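Imke Tiedemann
Sat 2 May

1/ Sorting day for the postcard swap. The box from December is finally open, and I'm going through it before the next round goes out. Posting as I go.

2/ Rules for myself this time: art cards in one pile, town views in another, anything with a bent corner goes in the scrap bag. The old system had 200 cards in a shoebox and no order at all.

3/ Art cards first. I'm keeping the painters together and not splitting them by country. Henrik Harms wanted them by size. Most of ours are close enough in size that it wouldn't help, but the square ones do need their own spot. 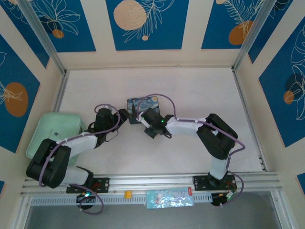
4/ Square cards. The Starry Night style one, all blue and yellow swirls, is the kind people ask for every round. It stays out of the general pile. A shallow tray with a raised rim works well for these — mint green or any other color, as long as the cards can lie flat.

5/ Square cards also don't fit the Plevon sleeves, which are cut for the long format. Edeltraud Mühlbauer has been using plain paper envelopes with the size penciled on the flap. I'll do the same.

6/ Still looking for a home for the town views. If you collect them, message me by tonight — I'll mail a bundle of 5 to whoever answers first. Postage is on me.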